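Pletis Domed Mixing Bowl, Stainless Steel, Large

Item 226
Sold singly or as a set of 2
Usually ships in 5 working days

The Pletis is the biggest bowl we carry. It is a deep, round-sided bowl in polished stainless steel, made for people who cook in quantity: bread for a large family, salad for a hall full of guests, marinated chicken for the whole street. It holds a lot and washes quickly, and it can go upside down over a tray of rising rolls as a cover.

We have sold it since the shop opened, first over the counter and later through this page. The shape has stayed the same. The finish used to be satin and is now a high polish, inside and out.

What it is good for

Mixing dough by hand. The sides curve in one smooth sweep from the base to the shoulder, with no corner for flour to hide in. You can turn a heavy dough with one hand and hold the rim with the other.

Washing greens and rice. There is enough room to swish a full bunch of parsley, stalks and all, in one go. Lift the leaves out with your hands and leave the grit at the bottom.

Proofing. Oil the inside lightly, put the dough in, and lay a damp towel or a plate over the top. Steel takes on the temperature of the room, so in a cool kitchen rinse the bowl with warm water and dry it before the dough goes in.

Covering. Turned over, the bowl makes a dome tall enough for most round loaves and cakes. Some customers bake with it this way during the first part of the bake, then take it off for color. Use thick oven gloves, and lift the far side first so the steam goes away from your face.

Serving. It looks fine on a buffet table with fruit or ice in it. Put a folded cloth under it on glass or stone.

The finish

The outside is polished bright enough to pick up whatever is near it. On a busy counter you will see the room in it as bands of dark and light that bend around the curve. It will also show fingerprints, more than the satin finish did. A dry cotton cloth takes them off. If you dislike marks of any kind, the satin Brerkach bowl is the better choice.

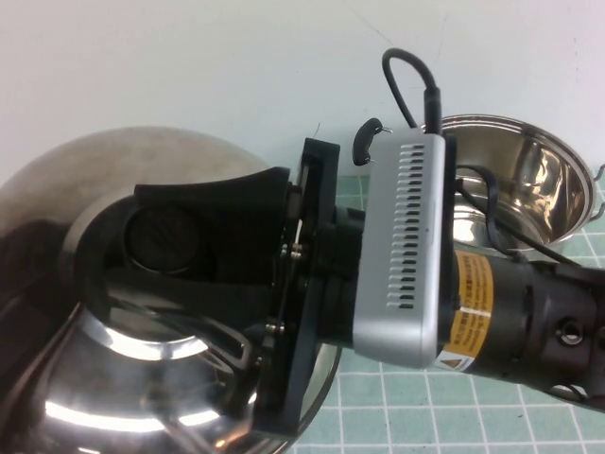
The large bowl in polished stainless steel.

Fine scratches will appear with use, mostly on the inside, from whisks and spoons. These are normal and do not affect the bowl. Deep scratches usually come from steel wool or from stacking a smaller bowl inside with grit between the two. Put a sheet of kitchen paper between bowls if you keep them nested.

Details

Material: stainless steel, single wall
Finish: high polish
Shape: round, domed sides
Lid: sold separately, item 153
Dishwasher: yes, if it fits
Oven: yes
Gas or electric burner: no
Microwave: no
Freezer: yes

Please note the line about burners. The Pletis is a bowl, and the steel is too thin to be used as a pan. Over a direct flame it will discolor and may warp. You can set it over a pot of simmering water to melt chocolate or warm a custard, as long as the pot is wide enough to hold it steady. For cooking straight on the stove, look at the Srour stockpots.

Before first use

Wash the bowl in hot water with dish soap, rinse, and dry with a towel. There may be a trace of polishing compound left from the factory, which comes off as a gray smudge on the towel. If you see it, wipe the inside with a little cooking oil on a paper towel, then wash again. Repeat until the towel stays clean.

Everyday care

Wash with a soft sponge. Dry it soon after washing if your water is hard, or you will get white spots. Vinegar on a cloth removes the spots. Rinse it off afterward.

Do not leave salty water or brine standing in the bowl overnight. Salt can pit stainless steel over time, and pits cannot be polished out. For long brining use glass or food-grade plastic. Lemon juice, tomato and yogurt are fine for the length of a normal recipe.

For a dull patch, use a paste of baking soda and water and rub along the curve of the bowl, going around and not up and down. Do not use bleach.

The lid

Item 153 is a flat plastic lid that presses over the rim. It keeps food covered in the fridge and keeps flour in when you move the bowl. It is not watertight, so don't carry soup under it. It is also not for the oven. The lid fits the current Pletis and the older satin one.

Storage

Measure your shelf before ordering. We get more returns of this bowl for size than for anything else. It doesn't fit in many standard wall cabinets, and most people end up keeping it on top of the fridge, in a pantry, or on an open rack. It nests over the Brerkach bowls, so if you already own those it adds very little to the stack.

Check your sink too. If the bowl doesn't sit inside the sink, you will need a spray hose or a bit of patience to wash it.

Customer notes

"I make dough for 2 households and this is the only bowl I have that takes the whole batch. Heavy when full, obviously. I mix it on the table and leave it there."
Rima Fakhoury

"Good bowl. The rim is smooth. Wish the lid came with it."
Issa Saliba

"Bought for washing grape leaves in February and it has been out on the counter ever since. It does show every finger mark – my old one hid them better – but a quick wipe sorts that out."
Sawsan Mahasneh

"Too large for my kitchen, and I should have measured. The exchange for a smaller one was easy."
Nanami Matsuda

Questions we get by phone

Does it have handles?
No. The bowl is lifted by the rim. When it is full, use both hands and keep it close to you.

Will a magnet stick to it?
Weakly or not at all, depending on the spot. This tells you very little about how well the bowl will last.

Can I use an electric hand mixer in it?
Yes. Keep the beaters off the wall and you will have less noise and fewer marks. For small amounts, such as two egg whites, the bowl is too wide and the beaters won't reach properly.

Can it be engraved?
Zaid Khasawneh at our counter can arrange a name or initials on the outside, near the rim. Engraved bowls cannot be returned.

Do you sell seconds?
Now and then. They have small marks in the polish and nothing else wrong with them. They are sold at the counter only and we don't hold them.

Ordering and returns

Add the bowl to your basket and choose one or a set of two. A set is packed nested in a single carton with card between the bowls. Lids go in the same carton if ordered at the same time.

Unused bowls can be sent back in the original carton. Please keep the carton until you are sure the bowl fits where you want to keep it. If yours arrives dented, send us a photo of the dent and the outside of the box, and we will replace it.

Orders can also be picked up from the Cliltuvmont store. Bring the order number. The pickup desk is at the back, past the baking trays, and closes at 5 p.m.

Goes with

Pletis flat lid, item 153
Brerkach satin bowls, three sizes
Srour stockpot, with or without steamer insert
Cotton polishing cloths, pack of two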